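20 March 2026 - bench notes, felt and display table

Samer asked me to write up the table covering before we order more of it. I said I would, and I said I wasn't going to be kind about it. These are my notes in the order I made them, tidied a little.

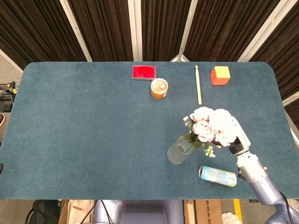
Question we are supposed to be answering: is the Wornlow felt good enough to put on the other display tables, or do we go back to the painted tops we had until October? Samer Chidiac is for the felt. I am not for anything yet. The painted tops scratched and showed every fingerprint, but they wiped clean in one pass and you could slide a vase across them to the right spot. Felt does neither.

**What the supplier claims**

The Lenton sheet says the felt is "low lint, color stable, suitable for retail display." No test method given. Low compared to what? I wrote to ask in the first week and got the same sheet back with a different cover page. I have put it in the folder but I would not lean on it.

**Lint**

Did the tape pull again. Same roll of tape, same hand pressure as far as I can manage that, strips from the middle and from near a rounded corner. The corner strip picked up more fuzz than the middle one, again. Samer thinks the corner is worse because people lean there. I think it's worse because the felt was stretched to get it round the curve and the surface has opened up. We could both be right. The way to tell would be to cover a small round-cornered board, leave it alone on a shelf, and pull tape from it after the same length of time. I've asked for an offcut.

Lint matters more with the flowers than with anything else. Artificial petals hold a charge, or ours do, and they pick up fuzz on the underside where you don't see it until a customer turns the stem over. Pale pink is bad for this. I'd like to see the same arrangement in a darker color before we blame the felt for everything, but we only bought the pale peonies.

**Standing things up**

This is my main complaint. Flat boxes are fine on felt. The red box is fine, a cube is fine. The small jar stands if you set it down straight. Anything tall with a small foot is a nuisance. The clear vase has a heavy top half once the stems are in it, and on a soft surface it doesn't need much of a lean.

I measured the pile with the card gauge in three places and got three readings that I don't trust, so they aren't in here. Card gauge was made for paper. If someone can borrow a proper thickness gauge I will redo it.

Tried a disk of clear acetate under the vase foot. It helped a bit. It also shows as a shiny ring as soon as the overhead lights are on, and then what was the point of the felt. Gravel in the bottom of the vase would help more, but the vase is clear and we'd be choosing gravel for looks, and that's a whole other meeting.

Cans are a different problem. Slim cans stand all right on felt if you press them down a little. On their side they stay where you put them, better than on paint, where they went off the edge twice in one afternoon. Fair is fair - that is one point to the felt.

**Color against the curtain**

Samer's argument, and it's his best one, is that the teal against the brown velvet makes everything in front of it look more expensive. I agree that it looks good. I don't agree that we have shown it sells anything. The figure going round is from the Didenko fair, where we logged 3,562 people past the stand, and somebody has decided the new table is the reason it was up on the year before. The year before, we were in the back corner by the loading door. I asked whether anyone had kept a count from a day with the painted top at the same position. No.

Things I'm willing to say about color, from standing at the front edge under our own lights:

- White lids and pale petals stand out well. No argument.
- Red holds up fine. The lid of the box and its base still read as two different reds.
- Amber and brown go dull. The jar's label does all the work, the body of it sinks.
- Pale wood is good. The long thin stick shows up better than I expected something that thin to.
- Green leaves are so-so. Against the teal they lose their edges, and most of what you notice is the flower heads. Might be fine if the heads are what you're selling.

Silver I haven't made up my mind about.

The white uprights between the curtain panels bother me more than they bother anyone else, apparently. They pull the eye up and off the table. Samer says people don't see them after a minute. I've been seeing them for seven weeks. Gray tape or paint would be cheap, and I'd like it tried before we spend money on more felt.

**Cleaning**

Wiped a spill of cold tea (mine, on purpose, by the side edge). Blotted, then damp cloth, then left overnight. There's still a faint tide line if you crouch and look along the surface. From standing height I can't find it. Samer couldn't find it at all, but he wasn't told where to look and he gave up quickly.

Lint roller works on fuzz and doesn't work on glitter. Please keep glittered stock off this table, including "only for a minute."

Brush marks: the nap shows which way it was last brushed. Left to right, always, from the back edge forward. I found it brushed in two directions again this morning and it looked like a badly mown lawn.

**Cost**

Quote is 400 per table, covered and delivered, Winach doing the fitting. Repainting a top costs us 30 in materials plus an afternoon. So the felt has to last a long time or look a great deal better. It does look better. How long it lasts we don't know, and the corner result doesn't cheer me up. Winach will guarantee the glue but not the felt, and I'd like someone besides me to read that line in the quote.

**Where I've got to**

I would not order for all the tables. I'd order one more, ask for the corners to be cut and seamed instead of stretched, and run the tape pulls on both side by side. If the seamed corners hold, I'll stop complaining about lint and go back to complaining about vases.

Samer read this over my shoulder and wants it noted that he thinks the stretch theory is "a guess wearing a lab coat." Noted. He can cover the test board himself.

**To do**

- Chase Lenton for the actual lint test, or a plain statement that there isn't one.
- Offcut for the round-cornered board.
- Borrow thickness gauge, redo pile readings.
- Try the vase with a wider foot. There should be one on the top shelf, same height, thicker glass.
- Ask for peonies in a dark red or plum, one bunch only.
- Gray over the white uprights, tape first, look at it for a few days.
- Same-position visitor count with a painted top. Needs someone who will do it for the full day and write it down as they go.
- New tape. This roll is nearly done and I don't want to change rolls halfway through a set.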